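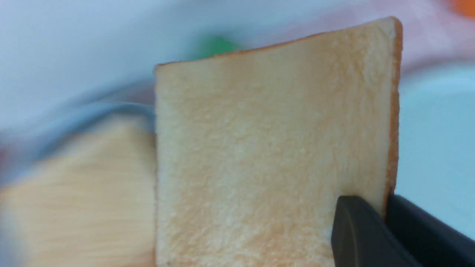

Sliced white bread, agenda point 2.

Breakfast Corner, Fluvach House
Minutes of the meeting of October 7, 2025

1. Minutes of the last meeting
Accepted with one correction. The kettle belongs to the Atside kitchen and must go back there.

2. Bread
We discussed which bread to order for the egg sandwiches. The brown loaf is liked, but it breaks when the egg is put in. It was agreed to stay with the white sliced bread until January and then ask the residents again. Spending on bread stays at 21 pounds a month.

3. The table
The pink cloth with the white lines stays on the table. One member wished for a plain cloth; the others found the squares useful for setting the plates straight. The sandwich will have its own green plate and single eggs go on the blue-grey one, so that people see at once what is what.

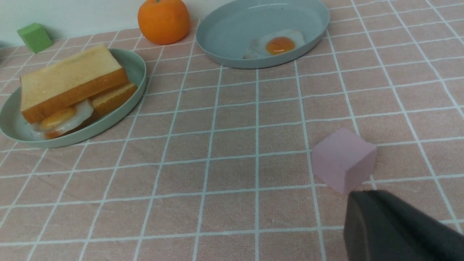 From the Itiso floor came the objection that a sandwich with egg is too heavy for those who eat early, and that toast with the egg beside it would be enough. The meeting found this reasonable. Both will be offered, and the early group may say which one they prefer.

4. Order of serving
Toast is to be piled on the plate at the left, with the eggs at the right. The round green plate in the middle is for putting the two together. Fruit stands at the back – apple by the toast, orange behind the middle plate.
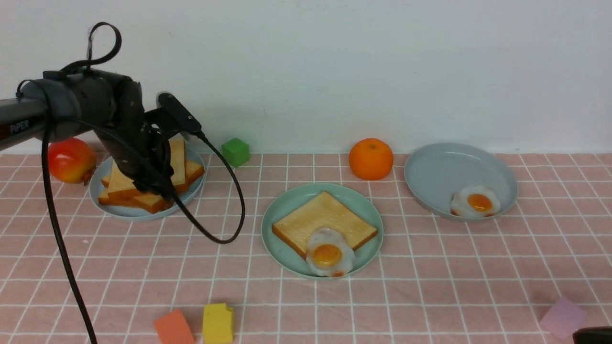

Page last changed: October 7, 2025, version 7

5. Plates
The Mizuno room asked to borrow plates for its own breakfast. Agreed, if they are returned washed on the same day. The middle plate is to be left free before each serving, and the eggs kept together on one plate until they are needed.

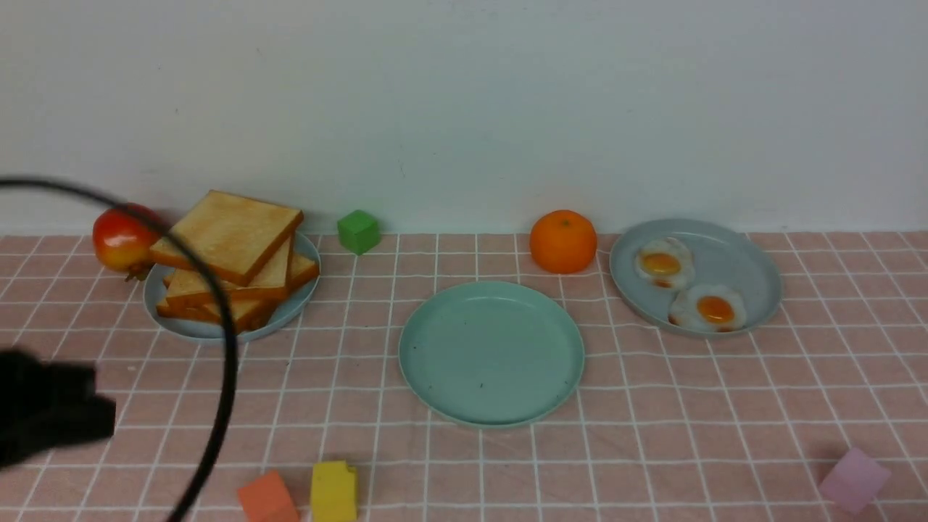 Who brings the plates back to the cupboard after breakfast?
The floor that had the table that morning, before the next group comes in.

6. Other matters
The list for the small cupboard is still not finished. It was moved to the next meeting, together with the question of new napkins (the offer is for a packet of 200, but we would prefer 100).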